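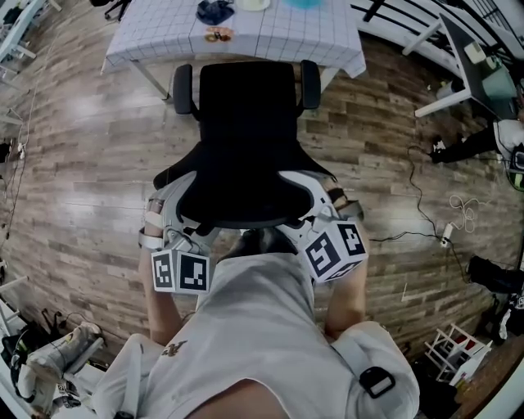
Black office chair with padded armrests, next to the table with the blue grid cloth.

Pultby Chairs and Tables

README for the photo and note collection, January 6, 2005

Contents

Pultby Chairs and Tables is a collection of photos and short written notes on ordinary room furniture: office chairs, dining chairs, folding tables, side tables, and the cloths and cushions that go on them. The subject is people handling furniture in the course of a normal day. They reach around it, tip it, push it under a table or pull it out again.

The collection holds 2,169 photos from 27 rooms. There are 161 note files. A note file covers one piece of furniture in one room, so a chair that was moved to another room has two.

Folders

photos/ has one subfolder per room. Rooms are named after the street or building they are in, plus a number if there is more than one.

notes/ has the note files as plain text. Each has the same name as the piece it covers.

lists/ has the room list, the furniture list and the list of words used for parts.

old/ has the first version of the furniture list. It is kept for people who still have the old piece names in their own files. Do not add to it.

What a note file says

The first line gives the type of furniture. The second gives main color and, if known, material. If the material could not be checked it is left blank. Please do not fill it in from the photo. Black padding on an armrest can be several things and we had a lot of wrong guesses in the first version.

After that come free lines on condition and use. Typical entries are "left armrest loose," "seat does not go down all the way," or "too wide to go under the table." Measurements are in inches, seat height taken at the front edge with no one sitting.

Words for parts

Left and right on a chair are always given as if you were sitting in it. This is the most common mistake in the notes. On a table, left and right are given from the door of the room.

Backrest: everything above the seat that you lean on, including a headrest if it is fixed.
Seat: the cushion or board you sit on.
Armrest: the pad and the post together. If only the pad is meant, write "armrest pad."
Base: all parts below the seat. Casters are listed under base.
Cloth: any loose cover on a table, whether fabric or plastic. Write the ground color first and the pattern second, as in "white, blue grid."

Tables with a cloth on them get a note for the table and a separate one for the cloth. Several cloths moved between rooms in August and the notes follow the cloth. If the top of a table was never seen without its cover, the note says "top not seen" and nothing more.

How the rooms were done

Furniture was left where it stood. If a chair was facing away from a table when we came in, it was photographed that way first. Reaching under or around a chair counts as handling, even if the chair stays put. Lifting a corner of a cloth to look at the legs also counts.

Most rooms were done in one visit. The two Kvam rooms were done in 2 visits each, as half the chairs were out on loan the first time. The Steren rooms have more office chairs than the rest of the collection and fewer tables.

Known problems

Some black chairs in the Wirkier rooms are the same model and could not be told apart. They share one note file, marked "group."

Photos taken from above a chair often leave out the base. The base line in those notes was written in the room, and it should be trusted over the photo.

Seat heights for adjustable chairs are the height we found them at. The full range was not measured.

A few table notes list leg color but not leg shape. These are being fixed as rooms are visited again.

Corrections

Send corrections with the room name, the piece name and the line you want changed. New photos of a listed piece are welcome, but please keep them in a separate folder until the note file has been updated. Piece names are not reused, including names of pieces that have been thrown out.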